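# Keeping a paper mileage log for a small delivery route

A paper log is still the easiest way to track miles if you drive one van and make the same stops most weeks. You need a clipboard, a stack of ruled sheets and a pen that writes in the cold.

## Set up the sheet

Draw five columns: date, start reading, end reading, miles, and purpose. Put the month at the top, for example September. Leave the bottom two rows blank for totals.

Start a new sheet each month, even if the old one has room.

## Fill it in

1. Before you pull out, write the odometer reading under "start."
2. At the last stop, write the reading under "end."
3. Subtract and write the miles. The Plokthorpe run, out and back, is 56.
4. Under purpose, write where you went and why. "Plokthorpe, bread drop" is enough.

Write each line the same day. If you make a mistake, cross it out once and put the right number beside it.
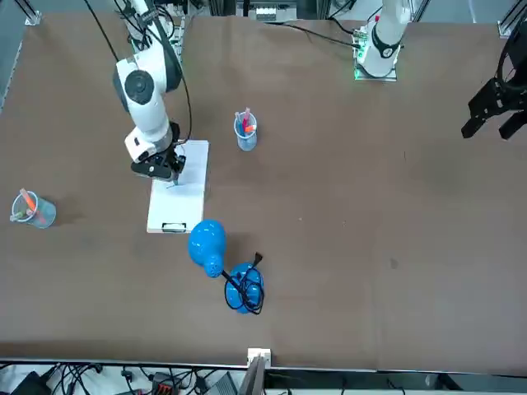 **Do personal trips go on the same sheet?**
Put them on the same sheet and write "personal" in the last column. The odometer readings then run on from one line to the next, and any gap is easy to spot.

## Add it up

On the last working day, total the business miles and the personal miles separately. Together they should match the last odometer reading minus the first. If they don't, check for a skipped line. Mine was off by 81 one month because I left out a Thursday trip to the Ovmont depot.

Copy both totals to a yearly page. A route like mine comes to nearly 4,000 business miles by spring.

Keep finished sheets in a folder with your fuel receipts, oldest at the back.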